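街頭演説用ポータブル拡声器 Isell「Pramer」 店主のひとことレビュー

選挙が近づくと、うちの店の電話は急ににぎやかになります。市議選、町長選、それから住民投票のときの賛成派に反対派。どちらの陣営にも同じ機種をお貸ししたことがあって、駅前で向かい合って同じ音色の声が飛び交っていたのには、さすがに笑ってしまいました(もちろん店は中立です!)。

そんなわけで、私がいちばんよくおすすめしているのが、このPramerです。肩にかけられる本体と、手持ちのマイクと、折りたたみのスタンド。選挙カーに積むような大きなものではなくて、駅立ちや辻立ち、公園での小さな集会に向いた大きさですね。

最初に触ったとき、正直に言うと見た目は地味だなあと思いました。四角くて、つまみが3つあるだけ。音量と、高音と、低音。でもこれが使ってみるといいんです。候補者さんって、手袋をしたままマイクを持つことが多いでしょう。小さなボタンが並んだ機種だと、応援弁士に交代するときに必ず誰かが電源を切ってしまう。Pramerのつまみは大きいし、回すと重みがあるので、袖が引っかかったくらいでは動きません。

音の話をします。出力は30ワット。数字だけ見ると物足りないと言う方もいらっしゃるんですが、駅前のロータリーなら充分に届きます。むしろ大きすぎる音は嫌われますからね。以前、県議の応援をしている菊池ゆうとさん(Yuto Kikuchi名義でブログもやっている方です)に試してもらったら、「バスを待っている人が顔をしかめなくなった」と喜んでくれました。低音を少し絞って、高音はまんなかのまま。これが私のおすすめの位置です。男性で声の太い方は、低音をもうひと目盛り下げてみてください。言葉の終わりがはっきり聞こえるようになります。

集会の前に音楽を流したいという相談も増えました。外部入力がひとつ付いているので、スマホでもプレーヤーでもつなげます。ただ、生演奏をマイクで拾うのは別の話で、歌や楽器は近づけすぎるとすぐ割れます。マイクは楽器から腕一本ぶん離して、音量は演説のときより下げてください。演奏が終わったら元に戻すのを忘れずに。ここを忘れると、候補者の第一声が蚊の鳴くような声になります。 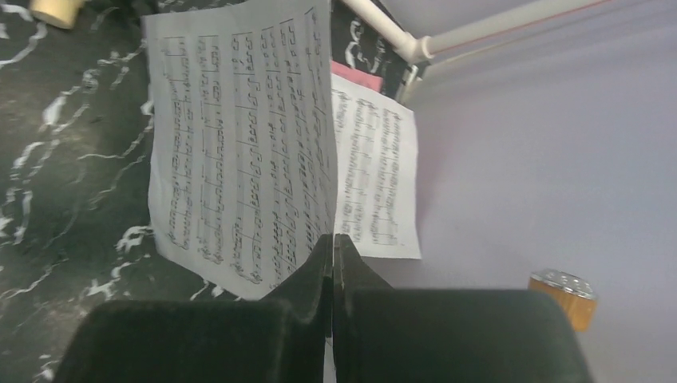
音符のびっしり並んだ楽譜

それと著作権のこと。公の場で曲を流したり演奏したりするときの手続きは、陣営のほうで早めに確認をお願いします。私は機械屋なので、そこは答えられないんです、ごめんなさい。拡声器そのものの使い方にも決まりがあって、使える時間帯や台数、表示物の扱いなどは、地元の選挙管理委員会に聞くのがいちばん確実です。電話一本で済みますし、みなさん親切に教えてくれますよ。

電池は充電式で、満充電から連続90分。朝の駅立ちには足ります。一日じゅう回る方は予備の電池を持ってください。予備は本体のふたを開けてカチッとはめるだけ、工具はいりません。冬の朝は減りが早いので、私は予備を上着の内ポケットに入れておくように言っています。かっこ悪いけど、これが効くんですよ。

気になるところも書いておきます。まず付属の肩ひも。細いです。長く下げていると食い込みます。うちで借りる方には、Oltusの幅広の肩ひもに付け替えてお渡ししています。それから、マイクのコードがくるくる巻いたタイプなので、人混みで伸ばすとよく引っかかる。無線マイクも別売りであるんですが、同じ場所に他の陣営がいると混信することがあるので、事前にチャンネルを変えておくこと。説明書では後ろのほうに小さく書いてあって、見落としやすいです。

雨については、小雨なら平気、本降りならカバーを、というのが私の答えです。土屋さんという常連の方が7月の夕立のなかで使って、スピーカーの網の奥に水を入れてしまいました。乾かして点検したら無事でしたけれど、真似はしないでくださいね。濡れたら電源を切って、電池を抜いて、そのままお持ちください。

貸し出しは一日3,000円、予備電池と幅広の肩ひも込みです。告示の前は予約が重なるので、日程が固まる前でもかまいません、まずは仮押さえのご連絡を。選挙のほか、議会報告会や自治会の説明会、署名集めでのご利用も歓迎です。初めての方には受け渡しのときに、つなぎ方と音の合わせ方をひと通りお見せします。朝早い駅立ちの方は、前日の夕方に取りに来ていただくのが楽だと思います。

セット内容
本体、有線マイク、折りたたみスタンド、充電器、予備電池、幅広肩ひも、雨よけカバー

お受け取りはノムラ通りの店舗(Nomuraの看板が目印)、またはお届けで。お届けの送料は地域によって違いますので、お問い合わせのときに使う場所もあわせてお知らせください。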